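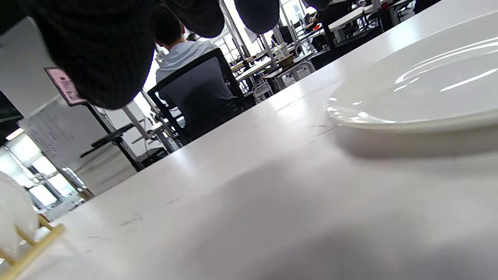
What takes gray scuff marks off a matte white tabletop without leaving a shiny patch? A damp melamine sponge, used with almost no pressure, followed by a wipe with plain water.

Print this page | E-mail this page

The shiny patch is the part most people get wrong. A matte finish looks matte through very fine surface texture. Scrub one spot hard and the texture flattens, and from then on that spot reflects the ceiling lights differently from everything next to it. It cannot be reversed with any cleaner I have tried.

Faint dark marks on a white table are of two kinds, and they need to be separated before any cleaning starts. Run a fingernail across the mark. If the nail catches, it is a scratch and no amount of wiping will remove it. If the nail slides over, it is transferred material - rubber, metal, shoe polish, pencil - and it will usually come off.

Glazed plates are a frequent source of both. The top of the plate is smooth, but the foot ring underneath is often left unglazed, and unglazed ceramic is abrasive. A plate set down and lifted does nothing. A plate pushed sideways across the table cuts a thin line every time. I checked the foot rings on my own set of Samstead dinner plates and found two that were rough enough to mark paper. I sanded them with 300 grit wet paper, then 600, keeping the ring wet throughout. It took 8 minutes for the pair, and they now slide without marking.

My procedure for the table:

Clear it completely. Wipe with warm water and a drop of dish soap, then dry. Loose grit under a sponge does more harm than the original mark.

Do the fingernail test under a light placed low and to one side. Overhead light hides thin scratches on white and shows mainly glare.

Wet the melamine sponge, squeeze it out, and go over the mark in straight strokes. Extend each stroke well past the mark so there is no hard border. Stop when the mark is nearly gone and let the rinse take the rest.

Rinse with a separate cloth and dry with a microfiber one. Look at it again from a low angle.

I compared two spray cleaners in October. Damudow lifted pencil and did nothing for rubber. Hirkis lifted both but left a film that took two rinses to clear, and on white the film shows as a faint gray haze in side light. I went back to soap and water for the weekly wipe and keep the Hirkis for rubber.

I don't recommend wax or furniture polish on a matte top. It fills thin scratches for a few days, then collects dust along the same lines and makes them darker than they were.

For prevention, felt pads under anything that stays put, and a cork mat under plates. The Aryee mats are thin enough that a plate sits level. Mine have been washed by hand and have not curled. The edges do shed a little cork at first, so shake them out over the sink.

Page last updated in October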